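Lullberg Shared Workshop – small grants
Progress report, second period
Project: Zollorance (bench arm for folding and gathering soft material)

Status in one line: behind on the calendar, under on the money, and the arm now closes its fingers when told to, which was not a given when we last wrote.

Where we said we would be

The plan you approved had the arm built by the end of November and picking up sheet material on its own by now. It is built. It picks things up. "On its own" is the part still under negotiation.

The build

The arm has six joints, all printed or cut at the Furkcombe bench. Five behave. The wrist joint had a wobble that we first blamed on the motor, then on the power supply, and finally on a screw that had been put in from the wrong side by the author of this report. Fixing it took four minutes. Finding it took most of the period.

The gripper is on its third version. Version one was too wide to get hold of anything thinner than a book. Version two was narrow enough but flexed, so the tips crossed over each other like a bad pair of scissors. Version three is a plain black wedge with a pocket in each finger. It has picked up scuffs and scratches already and we have stopped minding.

The wrist camera is mounted and looks straight down the fingers. The first mount blocked the view of the tips, so for two weeks we had excellent footage of a bracket.

Testing

We ran 200 pinch trials on scrap material. A trial counts as a success if the fingers close on the material and still have it after the arm lifts and waits. The last batch was the best so far, though we also chose friendlier scraps for it, so please read that with the suspicion it deserves.

What goes wrong, most often first:
Fingers close just above the material and hold a firm grip on air.
Fingers get two layers when we wanted one.
Material slides out during the lift. Rubber tips helped on the bench, then fell off.

Folds with a clear color difference are easier for the software to find than plain white on white. We would like to claim we planned it that way. White on white is the next thing to work on, as most of what people want folded is white.

Money

The grant was 2,000 and we have spent less than expected, mainly because the Steinbach workshop let us have a set of secondhand motors for the price of collecting them. One arrived seized and now holds the door open. The largest single cost was filament, a good share of which went into versions one and two of the gripper. We would like to move what is left of the travel line into spare motors. Nothing else in the budget changes.

Problems you should know about

The arm shares a circuit with the bench grinder. When the grinder starts, the arm forgets where it is and bows. We now run tests in the evening, after 7, and have asked for a separate outlet.

The workshop software still needs a person to click "go" between trials. Over 200 trials this is a real job, and a dull one. Automating it is on the list.

The open evening on a Tuesday went fine. Thirteen people came, the arm worked for the first half, and the second half was described to visitors as a discussion of safety features.

Next period

Get single-layer pickup working on plain white material.
Fit tips that stay on.
Remove the clicking.
Write up the parts list and drawings so another workshop can build one – Furkcombe members have asked twice, and the current parts list is on the back of an envelope with a phone number we don't recognize.

Request

No extra money. We are asking for six more weeks on the end date, and for a yes or no on moving the travel line. If the answer on the weeks is no, we can deliver the drawings and the arm as it stands, with the white-on-white work left out.
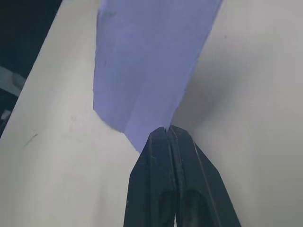 Fig. 1. Gripper version three, fingers closed at the narrow end of a blue strip between two white surfaces.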